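Chapter 7
Running a Small Bakery: Product Range, Display and Daily Yield
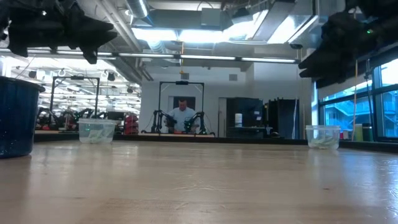 A bakery that sells directly to the public must decide each day what to make, in what quantity, and at what hour it should be ready. These decisions are linked. A wide range attracts custom, but every added line takes up oven time, shelf space and labour, and a line that sells slowly will be thrown away at closing. This chapter sets out the methods by which a small bakery may plan its range and keep waste within limits it can afford.

Chapter 6 dealt with the costing of a single product. The reader should now be able to work out the ingredient cost of a fruit pie or a layer cake and to set a selling price. In practice, however, no product is sold alone. A customer who comes in for a loaf may leave with two tarts, and a shop that has run out of loaves by noon will lose both sales.

7.1 The core range and the seasonal range

The core range consists of those products which customers expect to find whenever the shop is open. It should change rarely. The seasonal range is made for a limited period and depends on the supply and price of fruit, on school holidays and on local custom. Plum and apple lines, for instance, usually enter the range in September and are withdrawn when the price of fruit rises.

The case of the Kerkis bakery, used throughout this chapter, shows how the two ranges may be kept apart. The shop stands on the main street of Prinudton and is managed by Tamara Chornovol. When she took over the business it offered 20 kinds of cake and pie, all treated as core products. Her first step was to keep a full sales record for one month. It showed 1417 items baked in the cake and pie section, of which 927 were whole or sliced pies. Of those pies, 652 were of only four kinds.

Students should note what such figures do and do not establish. They show which pies were made in quantity. They do not show what customers would have bought had other kinds been on the shelf at the same hour. For this reason the manager also asked counter staff to write down each request that could not be met, a practice described in section 7.3.

7.2 Terms used in this chapter

Yield: the number of saleable portions obtained from one batch.
Carry-over: stock fit for sale on the following day.
Write-off: stock removed from sale and entered in the waste book.
Bake-off time: the hour at which a batch leaves the oven.

The Clurken and Marinho methods of batch planning are compared in section 7.4. Both require an accurate waste book, and readers who have not yet completed the record-keeping exercise at the end of Chapter 6 should do so before going further.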